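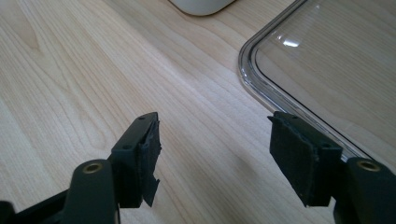 En defensa de la mesa despejada

Llevo años trabajando en casa y durante casi todo ese tiempo viví enterrado en papeles, convencido de que el desorden era señal de una cabeza fértil. Tenía facturas bajo el teclado, tres tazas con restos de café y un catálogo de Kester con el que calzaba la lámpara. Si alguien me lo reprochaba, yo contestaba muy digno que sabía dónde estaba todo. Mentira, claro, una mentira cariñosa de las que uno se cuenta para no levantarse de la silla.

El pasado julio me mudé a Cakden, a un piso más pequeño, y tuve que abrir las cajas una por una. En la de la mesa salieron más de 200 papeles, entre ellos la garantía de una tostadora que ya no tengo y una carta que nunca contesté (y que todavía me da un poco de vergüenza). Me quedé con 15 y tiré los demás esa misma tarde, con la ventana abierta y la radio puesta.

Desde entonces, cada noche dejo la mesa vacía, y les confieso que me ha cambiado el humor por las mañanas. No quiero hacer de esto una religión, que bastantes gurús del orden hay ya vendiendo cajitas. En la tienda Janevski vi hace poco un organizador de escritorio por 178 euros - ciento setenta y ocho, lo escribo con letras para creérmelo - y pensé que con ese dinero uno se compra un montón de libros y los deja, si hace falta, en el suelo.

Lo que defiendo es más modesto. Una mesa despejada es una invitación, como el mantel recién puesto en casa de las abuelas, y uno se sienta a ella con otra disposición, con ganas de empezar. Habrá quien necesite sus montañas de papel para pensar, y me parece estupendo, yo mismo las echo de menos algún domingo. Pero pruébenlo una semana, sin comprar nada, y si el viernes siguen prefiriendo el barullo, vuelvan a sacar las tazas con toda tranquilidad.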